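Review: the Kaimal hand-held gripper kit, and the Pakcombe method that comes with it

Apr 16, 2022

I have wanted to write about this kit since it landed on my bench, and the short version is that I love it. The longer version has some grumbles in it.

Kaimal is a pair of gripper fingers you hold in your own hand, with a camera fixed behind them so that it sees what the fingers see. You do a job with it, the recording goes into the training code, and a robot arm wearing the same fingers learns the job from your recordings. No arm is needed while you record, so you can collect in a kitchen, an office or the end of a corridor. The code and the written method are called Pakcombe, and although you can get them on their own, the kit makes far more sense with both.

I came to it from Putine, the older set-up we had, where you steered a real arm with a second, smaller arm. Putine is accurate and I still like it for fitting pegs into holes. But it is slow, and everything you do through it comes out stiff. You can't really sweep with it. You push a brush forward, stop, lift, think, and push again, and the robot learns to do precisely that!

Sweeping was the job I cared about, so sweeping is what I tried first. Mixed dry beans and small seeds on a white table, a brush, a dustpan, and the aim of getting the lot into the pan. It sounds like nothing, but it's a lovely test. Big beans roll, little ones hide between the bristles, and no two spills look alike, so a robot that has only memorised a path gets found out at once.

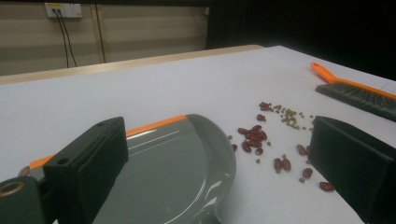
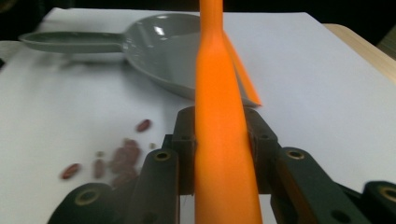

I recorded 373 sweeps in the end, spread over three sittings, and my wrist was fine after each one (the grip is well balanced, much better than the early version I borrowed last July). The fingers close softly and you get a decent feel for how hard you're holding something, which matters a lot with smooth plastic handles. With Putine I never had any sense of that at all.

Now the method, and this is where I get a bit carried away. Most of what I'd read about learning from hand-held recordings treats every recording the same. Pakcombe gives each short stretch of a recording a score for how much it changes the state of the table, and trains harder on the stretches that score well. So the long, dull bits where you carry the brush back count for little, and the moment the bristles meet the beans counts for a lot. The change to the training code is tiny. I read it through twice, sure I had missed a file.

On my sweeping job the difference was plain. Trained in the ordinary way, the arm made nice confident strokes that often passed just over the top of the smaller seeds. With the scoring switched on it kept the brush down, and when a few beans were left behind it went back for them. I hadn't set out to teach it that second pass. It must have picked it up from my own untidy recordings, where I miss things all the time, and I was grinning like a fool the first time I watched it.

I also ran it on Uvevport, the shared set of 674 tabletop recordings that comes as a download, to see whether I was fooling myself with my own spills. The gain was smaller there but it was still a gain, mostly on jobs with loose stuff in them: pouring, scooping, wiping. For plain pick-and-place I couldn't tell the two versions apart, and I'd leave the scoring off and save the training time.

Grumbles, then. The camera sits low and close, so anything tall held in the fingers takes up a good part of the view, and quick movements blur. Slow down a little and check your first few recordings before you do a whole afternoon of them. The clip that holds the cable is too weak and I have replaced mine with a small strap. The scoring also depends on a threshold you set by hand, and the guide gives it one line. Too low and you're back to ordinary training, too high and the arm gets jumpy and starts jabbing at the table. I went up in small steps until it looked right, but I'd much prefer a proper page on it with a few worked cases.

Setting up took me about 2 hours, most of it spent on calibration. Do the calibration again if you take the fingers off, even if you're certain they went back in the same place. Mine hadn't, and I lost a day's training to it.

I'm keeping the kit. Next on my list is scooping rice from a tub, then wiping up flour, and I've already ordered a spare set of finger pads for it.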